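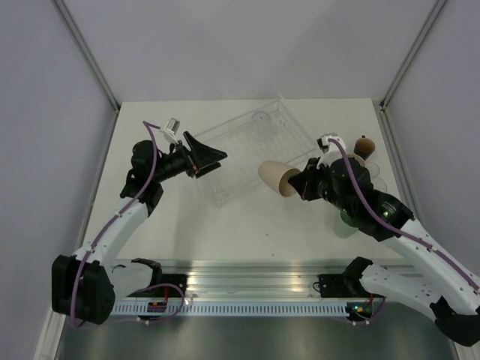 Pappbecher im Greifer, das klare Gestell liegt schräg auf dem Tisch.

Küchentipps vom Tag der offenen Tür bei Spahić, Totcombe

War im Mai dort, eigentlich nur wegen Kaffee. Dann ewig vor der Kabine mit den 2 Roboterarmen gestanden. Thema Geschirr einräumen. Schnell notiert was man für daheim mitnehmen kann, unsortiert.

Becher am Rand fassen. Macht der Arm so, mach ich jetzt auch. Innen bleiben die Finger weg und bei dünner Pappe nur leicht drücken, sonst knickts.

Erst Gestell hinstellen, dann Geschirr holen. Klingt blöd, aber wer mit nassen Gläsern in der Hand noch das Abtropfgestell geraderückt, weiß was ich meine. Bei uns liegt jetzt eine Antirutschmatte drunter, Zuschnitt aus der Schublade, kostet nix.

Alles Geschirr auf eine Seite. Rechts sammeln, Mitte frei lassen. Linkshänder halt andersrum.

Durchsichtiges auf weißer Platte: sieht man schlecht! Gläser deshalb nie direkt an die Kante, lieber ein dunkles Tuch drunter. Hab ich daheim gleich probiert, geht viel besser.

Kabel festmachen. An den Armen sind die lila Kabel mit kleinen Bindern geführt. Beim Handmixer reicht ein Klettband, beim Wasserkocher Rest vom Kabel aufwickeln und hinten lassen. Nicht übers Spülbecken hängen, bitte.

Am Infostand gabs noch ein Blatt von Minier zum Greifen: 332 Durchgänge geübt, 156 davon nur mit Bechern. Mehr stand da kaum, der Rest war Werbung. Wer sowas mit Kindern anschauen will, vormittags hin, um 11 Uhr wars schon voll. Parken hinter der Halle Ukanton, von da 100 Meter zu Fuß.

Weiter mit Einräumen:

Hinten anfangen. Vorne zuletzt, sonst greift man dauernd über die Gläser drüber. Flaches aufrecht zwischen die Stäbe, Glas daneben mit etwas Luft. 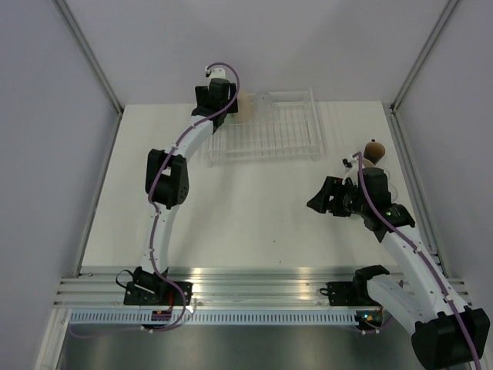 Linker Greifer hinten am Gestell, Mitte und rechts ist noch Platz.

Nicht vollstopfen. Lieber zweimal spülen als einmal stapeln. Teller die sich berühren trocknen an der Stelle nicht und kriegen Flecken. Bei Holzstäben zusätzlich wenden, Gestell einmal die Woche mit Essigwasser abwischen, gut nachspülen.

Tassen mit Henkel: Henkel alle in die selbe Richtung. Spart Platz und man bleibt nicht hängen.

Pappbecher übrigens nicht spülen, die weichen auf. Für Schrauben oder Samentütchen im Schuppen taugen sie noch, beschriften mit Filzstifft nicht vergessen.

Nächstes mal schreib ich den Tipp mit den Backblechen auf, der passt hier nicht mehr rein.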